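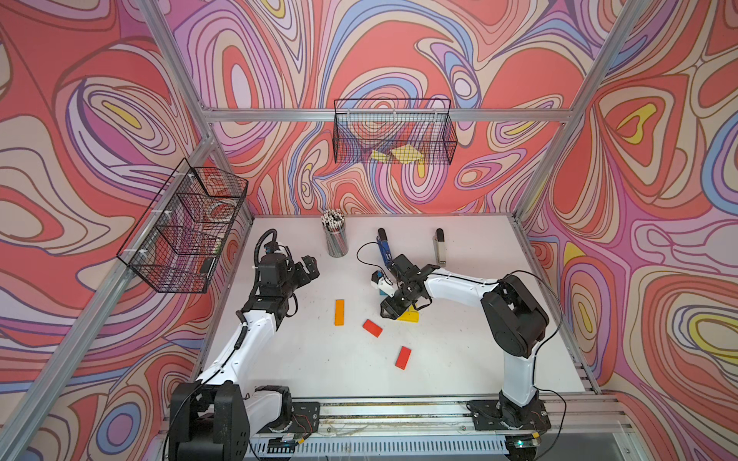

Blocks on the white top, wallpaper on three sides.

Bench notes, part two: surface, walls, storage
November 12, 2024

The frame was covered in the April post, so I will only repeat that it is silver aluminum extrusion and that I would use it again. The remaining work was the inside: three wall panels, two baskets and a decision about what is allowed to live on the tabletop.

The wallpaper is a remnant from Furtado. It has contour bands in coral, lavender and periwinkle with small patches of yellow, and every band has a thin dark purple outline. Solange Prado picked it. I had asked for light gray. The repeat is large, so seams have to be matched at the outlines and not at the color fields. A mismatch of a millimeter in a field is invisible, but the same error in a line shows from across the room. I hung the back panel first and worked outward to the corners, where the uprights hide the cut edges.

The top stayed white. Printed walls and a printed surface together would make small parts hard to find, and most of what gets set down in there is small. Gloss was considered and rejected after I tried a sample under the ceiling light.

The baskets are black wire mesh. I first hung the left one on two hooks from Marnon, and it swung whenever something was dropped in. Cable ties through the grid and around the frame fixed that. They are white because white was the bag that was open. Tighten all of them loosely, level the basket, then pull each one down in turn.

For the tabletop the rule is one row at the back and a clear middle. The row is a mesh pen holder and two staplers, one blue and one silver, stood on end. Upright they take far less of the surface. Benedito Brandão says they will fall over. The blocks get the middle, and the short ones make a usable P with six pieces.

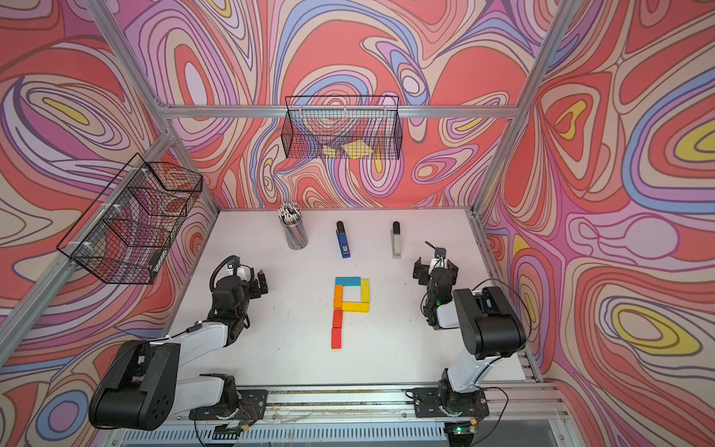

Still open

The block set has 60 pieces and no box. Ismael Leite offered a Kaltach drawer unit, but it is too deep for the space under the bench.

The lower edge of the back panel needs another pass with the seam roller.

I have not settled on a basket for the blocks. Mesh that holds a pad of paper will also pass a narrow block if it lands end first – I tested this twice with spare mesh and a red one.

Part three will cover lighting, once the Orkgate strips arrive.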